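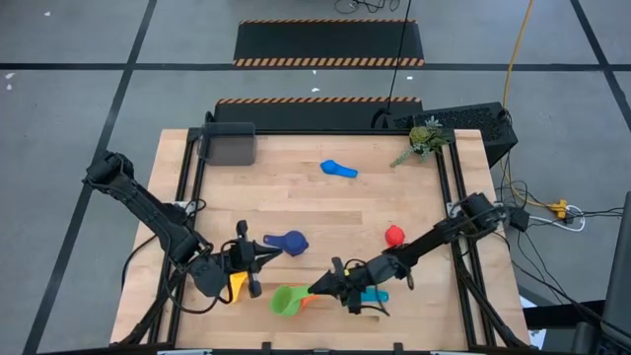 Chapter 5
Publicity, Fan Clubs and the Film Release

Reading time: 12 minutes

A film reaches its audience twice. It is first met through posters, trailers, interviews and songs, and only later in the cinema. This chapter is concerned with the first of these meetings, and with the people who arrange it. The previous chapter dealt with contracts between producers and distributors, and readers should be familiar with the terms "territory" and "minimum guarantee" before going further.

Publicity was for many years treated as a minor expense. A producer set aside a small sum for hoardings and newspaper notices, and the remainder was left to the owners of individual cinemas, who painted their own boards and hired their own loudspeaker vans. Oanh Tô has described this as the period of local publicity. It ended at different times in different places, and in smaller towns parts of it remain in use.

The change that followed is usually explained by the growth of television. Arnel Lagman takes a different view. In his account, the decisive step was the separate sale of film music, which gave producers something to release weeks before the film itself. A song could be played at weddings and in tea shops, and each playing served as a notice for the film. By the time the first reels arrived, the audience already knew the words.

5.1 The organised fan club

Fan clubs occupy an uncertain position in the industry. They are seldom paid, yet distributors consult them on release dates and opening-day arrangements. Some are registered bodies with a written constitution and annual elections. Others consist of a few friends and a banner.

The case used throughout this chapter is the release of Rumulum, a family drama distributed by Isby. The main club attached to its leading actor, Wilfredo Ignacio, had 2,055 members in March, when the first song was issued. Isby supplied the club with posters and reserved 200 seats for its members at the earliest showing, which began at 5 a.m. The film opened on 127 screens. Shiela Calimlim, who studied the release for the distributor, found that the club's own meetings and street events had received more space in the local press than the official launch – a result that the distributor had not planned for and did not at first welcome.

The relationship was not without difficulty. Members objected when the running order of the credits was changed, and a short boycott of the second song was proposed and then dropped. The letters exchanged at the time are reprinted at the end of the chapter, in the translation by Nghĩa Phùng.

5.2 Terms used in this chapter

"First look" means the first image of a leading performer in character to be issued to the press. "Audio launch" means a public event at which the songs are presented, whether or not they have already been heard. "Opening" refers to the first three days of paid showings. Previews held for the press or for members of the trade are excluded from it.

Last updated: March

Contact the publisher | Copyright Drirar. All rights reserved. | Back to top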